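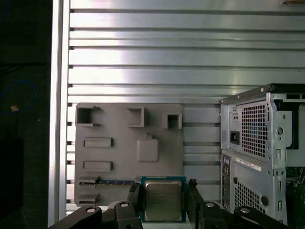 Progress report to the Eden Fund
Murkix project: bile acids and the gut lining in early colitis
Submitted 2026-07-26

1. Status

Work packages 1 and 2 are complete. Work package 3 is under way and is one month behind the plan. No change to the total budget is requested.

2. Work done in the period

The bacterial strains held at the Ellthorpe laboratory were regrown from frozen stock and checked by sequencing. Of the 50 strains on the original list, 9 failed the purity check and were dropped. The rest were grown with and without added bile acids, and the culture fluid was applied to layers of human colon cells for 24 hours.

Barrier function was measured as electrical resistance across the cell layer. Strains that convert primary bile acids to deoxycholic acid lowered resistance in most runs. The effect was weaker when the converting gene was deleted, but it did not disappear. A second product may be involved, and the fluid from the deletion strains is now being tested by mass spectrometry.

The mouse study uses 100 animals in two groups. Dosing is finished. Tissue has been fixed and cut, and slide scoring is in progress - readers do not know which group a slide comes from.

3. Problems and changes

Resistance readings drifted in the first set of plates. The cause was a change in the collagen coating between supplier lots. The affected plates were repeated with a single lot, and the early data have been left out of the analysis. This accounts for the delay in work package 3.

The Babić scoring scale named in the proposal did not separate mild from moderate inflammation well enough in a pilot set of slides. We have added a cell count per crypt as a second measure. The original scale is still reported.

4. Spending

Spending is in line with the forecast, apart from $2000 moved from travel to consumables to cover the repeated plates. The move is within the limit allowed by the grant terms.

5. Next period

Slide scoring will be finished first, followed by gene expression work on the stored tissue. Mass spectrometry results are expected before the November report. The strain data will be deposited once the sequence files have been checked against the freezer records.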